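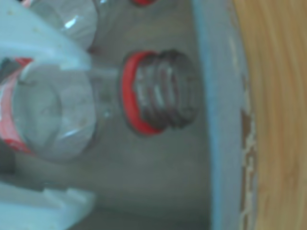
The revised equipment plan for the Cullthorpe sorting cell is ready for comment, and I would ask members of the working group to read it before the budget lines are fixed in July. The plan covers the pick station, the trays, spare parts and the first year of support. It rests on the items the cell must handle every day: a clear plastic bottle lying on its side without its cap, the red collar still on the neck, with another clear bottle close beside it. Transparent plastic on a grey tray floor is the hardest case put to either bidder, and the group has agreed that no purchase should go forward on the strength of results with cartons and tins alone.

Two bids remain under consideration, from Urus and from Tekleab. Both meet the requirements for guarding, floor loading and power supply. They differ in the design of the gripper fingers, in the terms of support, and in what each regards as a consumable. The last of these has a greater effect on the running budget than the purchase price, and I return to it below in reply to Mr Kravchuk.

Vitalii Kravchuk wrote:

> Dear colleagues,
>
> I have read the draft plan and have three concerns.
>
> First, the draft allows for one set of gripper fingers per station per year. On the trial station we replaced fingers more often than that. The plastic ones are light and they do not mark the bottles, but the inner faces wear smooth and the grip on wet items suffers. If the plan is approved as drafted, the site will be asking for more money by the winter.
>
> Second, there is no line at all for trays. The painted ones now in use are chipping along the rim. I would not want flakes of paint going down the line with the sorted plastic, and I do not think the cost of new trays should be met from the general maintenance budget.
>
> Third, who pays for the lighting? Tekleab say that their price assumes lighting supplied by the customer. Urus say nothing on the subject, and I have learned to be wary of silence in a quotation.
>
> I would support the purchase if these points can be settled. I would not support it if they are to be left to the site to sort out afterwards.
>
> Regards,
> Vitalii Kravchuk
> Site Engineering, Cullthorpe

I am grateful for these comments and take them in order.

On gripper fingers, the point is accepted. The allowance has been raised to 4 sets per station per year. Urus quote 184 pounds per set, fitted by our own staff. Tekleab offer fingers only as part of a service visit, so a direct comparison of unit prices cannot be made, and Zakhar Skoryk in Purchasing has asked them for a separate parts price. Until that is received, the Tekleab column in the annex should be read as incomplete. Members may also wish to consider whether the fingers could be made on site. Mr Skoryk's view is that this would put the warranty at risk in the first year, and the plan therefore does not assume it.

On trays, a new line has been added. The rim of the present pattern is worn through its paint in places, and repainting has been ruled out by the site as a lasting remedy. The plan now provides for trays in moulded plastic, coloured through, in a matt mid-grey. Both bidders have been asked to confirm in writing that their camera settings will work with that floor colour. Urus have done so. Tekleab have asked for a sample tray, and one will be sent as soon as the supplier, Udance, can release it. I would add that the benches on which the trays stand are outside the scope of this purchase.

On lighting, Urus have now stated that their price includes one diffuse lamp per station, mounted and wired. Tekleab's does not, and 514 pounds has been added to their bid for each station so that the two may be compared on equal terms. Glare from clear plastic was raised by several members at the last meeting – Wojciech Szczepańska in particular asked that it be part of the acceptance test – and this has been done. The test schedule now calls for clear bottles with and without labels, with and without caps, placed singly and touching one another. The supplier will be allowed up to 4 attempts at each item before it is recorded as missed.

There remains the matter of staff time. The earlier draft treated training as a single event at handover. Dymphna Cronin has pointed out that the late shift would not be able to attend, and a second session has been included at no charge by both bidders. Cover for those attending will have to be found from the site's own hours. This cost does not appear in the capital figures but is noted in the covering paper, so that it is not overlooked when the request goes forward.

Members are asked to send the following to this list:

- any objection to the new tray and finger allowances
- any further item which should be included in the acceptance test
- confirmation from each shift lead that the training times can be met

Comments on price should be sent to Mr Skoryk directly and not to the list, as both bids are still open. The annex will be circulated again once Tekleab have replied on parts.

Yours sincerely,

Zlata Vakulenko
Equipment Planning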